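Stungate lab puts two robot hands through a summer of laundry

STUNGATE — Anyone who has ever stood over a basket of warm towels wishing somebody else would take over may be glad to hear that a small team at Belhaj Robotics has been giving the matter a good deal of thought. Since the start of July the group has been comparing hands for its two-armed robot, and the job chosen for the comparison is one most of us learned from a parent: taking hold of a piece of cloth and folding it neatly.

The trial is led by Nives Dal Bello, who came to Stungate from a packaging firm and still speaks fondly of cardboard. "A box tells you where its edges are," she said over coffee in the lab kitchen. "Cloth keeps changing its mind. You lift one corner and the other three have gone somewhere else."

Two designs are under test. The Sestent is the newer one, with long fingers that bend separately, and the Lernimier is an older hand with a softer grip and a much simpler controller. The plan calls for 3000 attempts at picking and folding, shared evenly between them, and every attempt is scored by the same person so that nobody's idea of a neat fold creeps in halfway through. 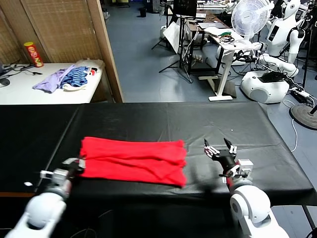

Scoring falls to Samah Chraibi, a patient woman by all accounts, who has settled on a scale of zero to six. A six means she would put the thing straight into a drawer at home. She was kind enough to share an early tally: after 534 attempts the Sestent was a little ahead on thin fabrics, while the Lernimier had the better of it on anything thick enough to bunch up. Both hands had trouble with separating one layer from the layer beneath, and she expects that to remain the hard part for a while yet.

Karim Ait Brahim looks after the controllers, and he has spent most of the month on the question of how firmly a fingertip ought to press. Too lightly and the fabric slides away; too firmly and the whole stack comes along with it. His latest settings let the fingers ease off slightly once they have made contact, and he was pleased enough with the change to keep the lab open well past supper one evening — his colleagues forgave him, he says, when the pizza arrived.

The team also wants to know how each hand copes with small, solid things, the sort that turn up among the washing in any household with pockets. Those attempts are scored on a separate sheet, and Chraibi would like to see more of them before she says anything about a favorite. 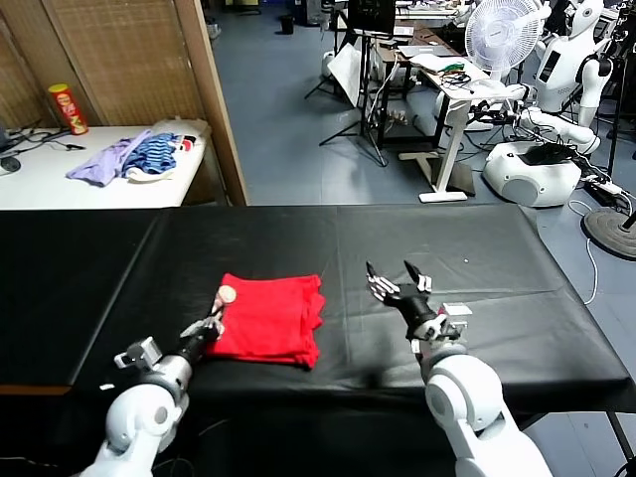
Will the lab choose one hand and drop the other?

Dal Bello thinks it more likely that the robot will end up wearing one of each, with the softer grip holding the cloth steady and the longer fingers doing the fussy work, though she wants the full set of scores in front of her before she orders any parts.

Mounir Morsy, who handles the budget, would be content with that outcome as long as spare fingertips stay within reason. The allowance for replacements this season is $3528, and a good part of it has been spent already.

The group will present its first results at the Stungate library on July 9, 2024, in the downstairs meeting room. Admission is free, and Loukia Kyriakidis will be on hand to take questions from children, who tend to ask the best ones. Coffee and lemonade will be served afterward.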